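Robot Software for Assembly Tasks
Handout 6: Two arms, one cable. Frames, states and waiting

Lecturer: Maarten Wouters
Lab sessions: Nandi Joubert, Drita Stan
Version of 27/10/2023. Older printed copies have a mistake in section 3, please throw them away.

Before you read

You should have finished Handout 5 (hand-eye calibration) and have the Grirach package built on your own account. If the build stops at the message generation step, go to Drita before the lab and not during it. The lab time is short and the cell is shared by two groups.

1. What the task is

A cable with a small connector lies on the table. The left arm has to take the connector and hold it, and the right arm has to bring the screwdriver near to it. In this handout we stop there. Driving the screw comes in Handout 7, together with torque limits.

It looks like a small task, and on paper it has only four moves. The difficulty for the software is that the connector is attached to something flexible. When you move the connector, the cable pulls back. When you move the cable, the connector turns. Your program must therefore look again after each contact, and it must be ready to hear that the part is in a different place than before.

2. Frames used in the cell

All poses in our code carry a frame name. A pose without a frame name is refused by the planner, and the log will say "unframed pose". The names are these:

table: origin at the marked corner, z up
left_base, right_base: fixed, from the calibration file
left_flange, right_flange: moving, from the joint state
left_tcp: between the fingertips of the left tool
right_bit: at the end of the screwdriver bit
left_cam: the camera carried by the left wrist
part: the connector, published only when it is detected

The frame "part" can disappear. This is the most common reason for a crash in the student programs. If you ask for the transform from table to part and the detector has not seen the connector recently, you receive an empty result. Check it. Do not keep the last value in a global variable, as one group did in June and then spent the full lab hour grasping at nothing.

The chain for a grasp is:

table to left_base, left_base to left_flange, left_flange to left_cam, left_cam to part

The third link is the one you measured in Handout 5. If your grasp is always wrong by the same amount in the same direction, seen from the tool, the error is very likely in that link. If it is wrong in the same direction seen from the table, look at left_base first.

3. Finding the connector

The detector works in two steps. The first step takes the color image and marks every pixel that could be cable or connector. The second step follows the marked pixels as a line and looks for the end of the line, where the width changes. We use the width because the color is not of much help: cable, connector and tool are all dark.

Shadows are the main problem. Both arms throw a shadow on the table, and the edge of a shadow can be taken for a cable. The parameters you may change are:

min_edge_contrast: default 38. Lower values find more cable and also more shadow.
min_line_length: default 16. Short pieces are dropped.
detection_timeout_ms: default 2,000. After this time without a detection, the frame "part" is removed.

In the old printed copies the first two defaults were exchanged. With the exchanged values the detector still runs, so you would not see any error message.

Change one parameter at a time and write the value in your lab report. A report which says "we tuned the detector" receives no points for this section.

A second cable will also be in the camera image, the short lead of the left tool. It moves together with the wrist, so in left_cam it stays almost in the same place. Keabetswe Baloyi wrote a mask for it last year. Switch it on with use_tool_mask. The mask was drawn for the present tool and is not valid for another one.

4. The state machine

Write your program as a state machine with one file per arm and one shared file for the rules between them. The states of the left arm are:

HOME: arm is parked, no tool command
LOOK: arm is at the view pose, waiting for "part"
APPROACH: fingertips go to a point above the connector
DESCEND: straight line down, low speed, force check on
CLOSE: fingers close until the width is stable
CHECK: finger width is compared with the expected width
HOLD: connector is presented to the right arm

The states of the right arm are:

HOME
STANDBY: bit points down, at the standby pose
ENTER: bit goes to a point above the held connector
DONE

From every state there must be a way to STOP, and from STOP only a person can go back to HOME. Please do not write an automatic recovery from STOP. Vusumuzi Mathebula reviews the code before it goes to the cell and he will send it back.

Note the difference between CLOSE and CHECK. CLOSE tells you that the fingers are not moving anymore. It does not tell you that something is between them. If the measured width is near zero, go back to LOOK, and not to APPROACH, for the connector may have been pushed.

5. Sharing the space

Both arms can reach the middle of the table. We divide the space above the table into three zones: left, right and shared. An arm needs a token before it plans into the shared zone. There is one token only.

The rule is simple to say: ask for the token, wait, plan, move, leave, give the token back. The order of the words is important. If you plan first and wait after, the other arm may have stopped in a new place and your path is no longer free. The planner checks collision against the position of the other arm at the moment of planning. It does not look into the future.

In ENTER the right arm must come close to the left arm while the left arm is still inside the shared zone. For this case the left arm in HOLD can lend the token. Lending means that the left arm promises to stand still until the token is back. In the code:

left.hold()
token.lend(from=left, to=right)
right.plan(target=above_part, frame=part)
right.move()

During lending every motion command to the left arm is refused, with one exception, which is the stop.

The clearance is computed with the simple shapes from the model file, boxes and cylinders. Both tools are longer than they look in the simulator when the "light" model is loaded. Load the "full" model. Cables are in neither of the two models, so the planner will happily move an arm through a cable.
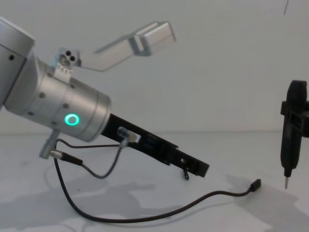 Fig. 6.1. Cell with the left tool still empty, the connector lying free on the table, and the screwdriver bit of the right arm above the tabletop.

Compare the figure with your own state log. For the left arm, several states would fit such a view, for example LOOK or APPROACH. You can not decide it from a single image, and your program can not either. It is the reason why the state is stored and published, and is never guessed from the camera.

Look also at the distance between the bit and the connector. In the plane of the table there is a gap, but if the left arm would drag the cable to the right, the connector could go under the bit. Your standby pose should leave space for this. Choose the pose yourself and defend it in the report.

6. Running in the cell

Start in the simulator with the launch file lesthorpe_sim. When the full sequence passes three times without a stop, you may ask for a time slot on the real cell. The launch file there is lesthorpe_cell, and the speed is limited by the cell and not by your code.

One person has the stop button in the hand and does nothing else. The second person reads the states aloud as they change. This may feel strange, but you will notice very quickly when a state lasts too long.

Save the log of every run, the bad ones too. The log viewer is called Madigan and is installed on the lab machines. Open the track "token" together with the two state tracks, one under the other. Most timing mistakes can be seen there without reading any code.

7. Exercises

6.1 Write the transform from table to right_bit as a product of the frames in section 2. Which of them change while the arm moves?

6.2 The right arm asks for the token in STANDBY and the left arm is in DESCEND. The connector slips and the left arm returns to LOOK. Draw the state and token tracks for both arms.

6.3 The detection timeout is raised to a very high value. Describe one situation in which this helps and one in which it is dangerous.

6.4 Propose a simple shape that stands for the loose cable in the planner. What do you lose if the shape is too large?

6.5 (optional) Extend the detector so that it reports the direction of the connector and not only its position. Use the last part of the followed line. Test it on the Brostel image set in the course folder.

Reports go to Nandi as one file per group, with the parameter table on the first page. Code goes to the repository, in the branch with your group name.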